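school project thread because I've been thinking about this all morning and the kettle's taking ages

1/ Every year, same note in the book bag. "Your child will make a model of a Roman villa." Will they though. Will they

2/ Ours was due at 8 in the morning. Found out at teatime the night before. No cardboard in the house except the cereal box and that was full

3/ tipped the cereal into a saucepan. Fine. Everyone ate from the saucepan for 3 days

4/ When I was at school in Skotembridge we did the Victorians. I made a workhouse out of a shoebox and got told it was "a bit cheerful". I'd done curtains

5/ Still think about those curtains tbh. Good curtains

6/ The girl next to me brought in a working mill. Water and everything. Wheel went round. She was nine. Her dad carried it in from the car and stayed to plug in the pump
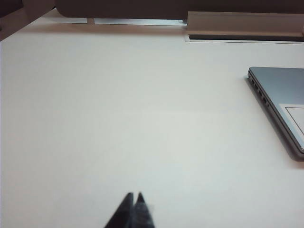
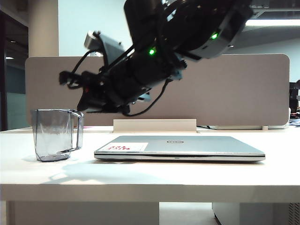 7/ anyway the mill won. Obviously the mill won. Got a shelf to itself in the entrance hall till we left for big school

8/ My workhouse went home in a carrier bag and the cat had it by August

9/ Year after that it was "invent a country". Loved that one. Mine was called Drosasen, capital Skirkberg, population 398. Main export was jam

10/ had a flag, a stamp, a national anthem with one verse. Refused to sing it when asked. Marked down for it

11/ Did the whole map in felt tip and then the blue ran out halfway across the sea so half the coast was green. Said it was marsh. Teacher wrote "interesting marsh!" and I've never known if she beleived me

12/ So I do get why parents take over. You see the wonky roof and your hands just go to it. Mine did. I had the glue before I'd thought about it

13/ got told off. "It's MY villa." Fair

14/ So I sat on my hands and it went in with a roof on one side only and a Lego man in the bath. No idea what the Romans would of said

15/ Walked into the hall and there were easily a dozen proper ones. Tiled roofs. Little mosaics. One had underfloor heating with a torch bulb in it. Come ON

16/ mine didn't care one bit. Showed everyone the man in the bath. Got a sticker, wore it to bed

17/ What I'd like is for schools to do them in class. Friday afternoon, pile of boxes, everybody's looks terrible together. Some kids haven't got a spare box or a grown up with a free evening and it shows on that table every single time

18/ said this at the school gate and got 3 nods and one very hard stare. I think that was underfloor heating

19/ Next term is "a board game about rivers". We've called it Kombo. There are no rules yet, there is a dice

20/ kettle's done. also if anyone local has a big flat box please shout before teatime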